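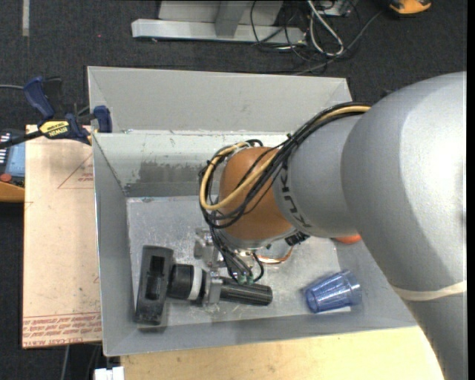 Vosstead has a new wayfinding system, and as of this spring it even points the right way. The business park's owners have replaced all of its old directional signs with a set made by Nunis, the sign shop on the frontage road, after years of delivery drivers ending up at the retention pond. The new panels carry dark letters on gray, a scheme that drew a fair amount of grumbling from tenants who had hoped for something cheerier. Etornam Arthur, who drew up the layouts for Nunis, is unmoved. He considers the matter closed.

The old signs dated from the park's opening and had been amended by hand ever since. Tenants moved, merged or went under, and each time a vinyl strip was stuck over the last one. By the end, the main directory at the east gate listed 12 companies, one of them twice, with arrows in opposite directions. Both arrows were wrong.

"We used to tell people to ignore the signs and follow the smell from the bakery," said Akua Ackah, who runs the front office at Wiko, a packaging wholesaler at the back of the park. "Then the bakery moved."

Nunis was hired last June on a promise to have everything up before winter. Winter came and went. The first delay was over the color, the second over the height of the entrance sign, which the county wanted lower and the owners wanted visible from the highway. The two sides settled on a height of 8 feet, which satisfies the code and can be seen from the highway by anyone who has already taken the exit.

Then there was the matter of the name. An early proof of the entrance sign came back reading "Vostead," and passed through three rounds of approval before Olesia Karpenko, who was at the park to quote on the landscaping, asked whether it was meant to be spelled that way. She did not get the landscaping job. She did get a gift card.

The finished set includes two illuminated signs at the gates and non-illuminated panels at each turn inside. Tenant names are on separate aluminum slats that slide out with the help of a special key, so that the next departure can be recorded without scissors. There are two keys. One is with the owners and the other was last seen in Nunis's van.

Each tenant is being charged $294 for its slat, a figure that has done what the color could not and brought the whole park together. Evaristo Cortés, whose upholstery shop, Dogbe, sits directly inside the west gate under its own very large awning, has asked why he needs a sign telling people to turn left into a building they are about to hit. The owners have replied that uniformity benefits everyone. He has asked for that in writing, preferably on aluminum.

Afia Odoi, the park's manager, said the response from drivers had been encouraging, though with so many of the offices closed at the moment there are fewer of them to respond. Deliveries to Wiko have arrived at Wiko. The speed limit signs, which were not part of the contract, still say 12 at one end of the main drive and 8 at the other.

The old east gate directory has been taken down and is leaning against the wall of the maintenance shed, where it now points to the pond. Tenants who want a piece of it should speak to Odoi before the end of June. Slat orders and spelling corrections go to the Nunis counter.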